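Druvivia hymn set - README

By Sarahí Manríquez
Updated in March

What this is: texts of Marian hymns and litanies, typed up from parish booklets. Spanish mostly, some Latin, a handful in both. 704 texts total. Meant for choirs, catechists, anybody putting together a May procession or a rosary leaflet and sick of retyping the Salve from a bad photocopy.

Not a critical edition. Please don't cite it like one.

What's in the folder

texts/ - one plain text file per hymn, UTF-8
index.csv - first line, title, language, booklet, page
litanies/ - kept apart, the responses are marked with R.
notes.txt - odds and ends, read before you complain

Columns in index.csv

first_line: as printed, no closing punctuation
title: as printed. Blank if the booklet gave none, which happens a lot with the older ones
lang: es, la, or es-la
feast: Assumption, Immaculate Conception, Sorrows, Carmel, or general. Covadonga Herrero assigned these and she went by the booklet heading, not by what the words say. So a hymn plainly on the Sorrows can be sitting under general
booklet: short code, list is in notes.txt
page: page number in the booklet. 35 are missing, covers and loose inserts

Spelling

Left alone. If the booklet says "Maria" without the accent then so does the file. Obvious typesetter slips are fixed and logged in notes.txt. Latin is church spelling, j and all, and we didnt touch the stress marks.

Refrains written out once only, then marked Ref. Verse numbers kept where printed.

Known problems

- 15 texts are the same hymn with a different last verse. Kept all of them on purpose, parishes are attached to their verse.
- Two booklets have no printer and no year. Patricio Iglesias thinks they came from the same mission. I'm not sure.
- Litany of Loreto: the invocations don't match from one booklet to another. Newer ones were added over time and the old booklets dont have them. Check against what your parish uses now.
- No music. No chords either. Stop asking Bonifacio.
- Accents come out broken if you open the csv by double clicking in some spreadsheet programs. Import it and pick UTF-8.

Use

Older anonymous texts, do what you like. Anything marked (c) in notes.txt is there with the author's permission for singing and prayer only - ask before you print it in something you sell.

Corrections: send the file name, the line, and a photo of the page if you have the booklet. Ainhoa Robles goes through them on Saturday, usually.

Comments

Bonifacio Bermúdez
Page for "Oh Virgen pura" should be 100 not 10. And no I still don't have chords.

Ainhoa Robles
fixed, thanks

Patricio Iglesias
Is the Stabat Mater in here complete? Mine stops halfway.

Sarahí Manríquez
Booklet prints half the verses, so that's all there is. Will add the rest when I find a decent copy.

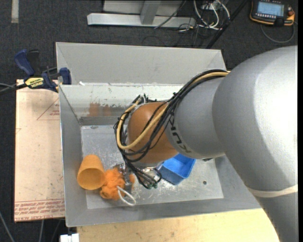
KUKA arm over an open metal bin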